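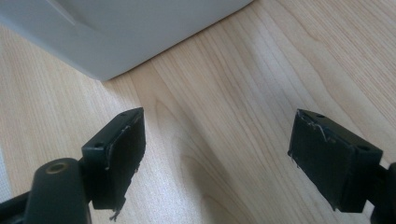 Ruairi Haldane wollte wissen, wozu ein Greifer, den man selbst festhalten muss, eine README braucht, und ob man nicht gleich die Hand nehmen könne. Die Hand hat leider keine Markerplatte. Außerdem war die Frage als Kommentar zu Version eins gemeint, und die hatte tatsächlich keine README, nur einen Zettel mit dem Wort VORSICHT.

Flunura
Handgeführte Greifer und die Aufnahmen dazu

Stand: Juni
Gebaut in: Gemeinschaftswerkstatt Grevik, hinterer Raum
Gepflegt von: Kaja Navickas (Mechanik, diese Datei), Heino Vanags (Auswertung)
Zustand: läuft, wenn man es nicht anschaut

Worum es geht

Flunura ist ein Paar Greifer, die man in die Hand nimmt und mit denen man Dinge tut, die später ein Roboterarm tun soll. Der Arm heißt Nolura, steht noch nicht und hat trotzdem schon mehr Meinungen ausgelöst als alles andere in der Werkstatt. Bis er so weit ist, führen wir ihm vor, wie man mit einer Kunststoffbox mit Deckel und Verschlussklammern umgeht. Das klingt nach wenig. Wer je versucht hat, eine Klammer mit zwei steifen Backen zu öffnen, die für Bauklötze gedacht waren, wird milder urteilen.

Im Repository liegen die Druckdateien, die Verdrahtung, die Aufnahmen und meine Entschuldigung für die Ordnernamen.

Inhalt

mechanik/ Finger, Backen, Halter für die Markerplatte
mechanik/alt/ Finger, die gebrochen sind. Bitte nicht drucken. Es wurde trotzdem gedruckt, zweimal.
kabel/ Belegung der Stecker, von Hand gezeichnet und abfotografiert
aufnahmen/ die Durchgänge, nach Aufgabe sortiert
aufnahmen/eglitis/ siehe unten
werkzeuge/ Skripte zum Prüfen und Umbenennen

Die Aufnahmen

Es sind 399 Durchgänge. Der vierhundertste existiert, enthält aber überwiegend ein Gespräch über Parkplätze. Jeder Durchgang besteht aus den Bildern der Kameras an den Greifern, den Bildern der Kopfkamera und einer Textdatei mit der Aufgabe in einem Satz. Die Sätze stammen von verschiedenen Leuten und sind entsprechend verschieden lang. Valdis Kļaviņa schreibt »Box auf«. Arūnas Vanags schreibt Prosa.

Aufgaben bisher:
Box an den vorderen Ecken fassen und ausrichten
Klammer öffnen, links oder rechts
Deckel abnehmen und danebenlegen
Kleinen Karton in die Box legen
Box schließen (die unbeliebte)

Ein Durchgang gilt als gelungen, wenn die Person am Ende sagt, er sei gelungen. Wir haben über strengere Kriterien gesprochen und uns vertagt. Im Feld »ergebnis« steht also ja, nein oder »naja«. Das Prüfskript wertet »naja« als nein, Heino wertet es von Hand nach, und wenn er Hunger hat, fällt auch das Ergebnis strenger aus.

Aufbau am Tisch

Die Platte liegt auf dem grauen Metallgestell und wird mit Klebeband gehalten. Das ist die endgültige Lösung, bis jemand eine andere baut. Vor jeder Sitzung einmal seitlich gegen die Platte drücken. Rutscht sie, neues Klebeband, dann die Kopfkamera neu einmessen. Rutscht sie mitten in der Sitzung, bitte den Durchgang verwerfen und das auch hinschreiben, statt auf die Großzügigkeit der Auswertung zu hoffen.

Kabel nach außen führen, das linke links, das rechte rechts. Wer über Kreuz arbeitet, merkt es beim ersten Griff über die Box und hat dann beide Hände voll Elektronik. Die Markerplatten oben auf den Greifern müssen für die Kopfkamera sichtbar bleiben. Ärmel hoch, Handgelenke nicht eindrehen, und den Kopf nicht schief legen, auch wenn man dann besser sieht.
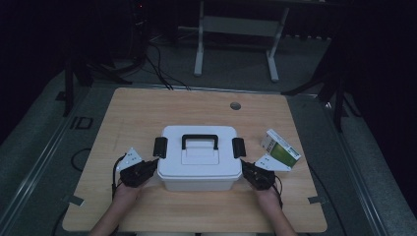

Zum Einmessen hält man die Greifer 15 Sekunden still. Das ist länger, als man denkt, und in den frühen Durchgängen hört man im Ton recht genau, ab wann die jeweilige Person es unzumutbar fand. Der Ton ist im veröffentlichten Satz deshalb entfernt. Danach erst zugreifen, in normalem Tempo. Normales Tempo heißt: so, wie man eine Box anfasst, wenn man etwas aus ihr haben will. Zeitlupe hilft dem Arm nicht und verdoppelt die Datenmenge.

Backen und Belag

Der Belag auf den Backen ist Verbrauchsmaterial. Das stand so nicht im Plan, der Belag hat es selbst entschieden. Er franst an den Kanten aus und löst sich, und irgendwann hängt ein Fetzen ins Bild. Alte Reste mit dem Spachtel herunter, die Backe mit 1000er Papier abziehen, neu bekleben, über Nacht liegen lassen. Wer nach einer Stunde weitermacht, klebt am nächsten Tag noch einmal.

Ein Satz Material kostet 40 Euro und reicht für beide Greifer, sofern beim Zuschneiden keiner gleichzeitig telefoniert. Die Schrauben in den Backen nur handfest. Das Gewinde sitzt in gedrucktem Kunststoff und vergibt einem genau einmal.

Wer mit den Daten trainiert, sollte wissen, dass der Belag in verschiedenen Stadien des Verfalls zu sehen ist. Wir haben das nicht herausgefiltert. Nolura wird vermutlich auch nicht jeden Morgen frisch beklebt.

Der Ordner eglitis

Eglītis ist der Name, unter dem wir alles ablegen, was mit der ersten Fingergeometrie aufgenommen wurde. Die Finger waren kürzer und die Kamera saß anders. Bitte nicht mit dem Rest mischen. Das Skript werkzeuge/trennen prüft den Öffnungswinkel und warnt. Die Warnung ist auf Litauisch, Arūnas hat sie geschrieben und hält sie für selbsterklärend.

Bekannte Fehler

Der rechte Greifer meldet gelegentlich »geschlossen«, obwohl er offen ist. Stecker ziehen, wieder einstecken.
Bei tief stehender Sonne überstrahlt die Platte, und die Kameras an den Greifern sehen dann vor allem Helligkeit. Rollo herunter.
Die Zeitstempel der Kopfkamera laufen in langen Sitzungen davon. Das Prüfskript korrigiert es, wenn man es aufruft.
In manchen Durchgängen liegt Material von anderen Aufgaben mit auf dem Tisch. Wir räumen nicht jedes Mal alles weg und halten das für realistisch.

Mitmachen

Neue Durchgänge gern, am liebsten Box schließen. Vorher Kaja fragen, ob die Greifer gerade ganz sind. Änderungen an den Fingern bitte als eigener Zweig und mit einem gedruckten Muster im Fach neben der Tür. Muster ohne Namen wandern nach mechanik/alt/.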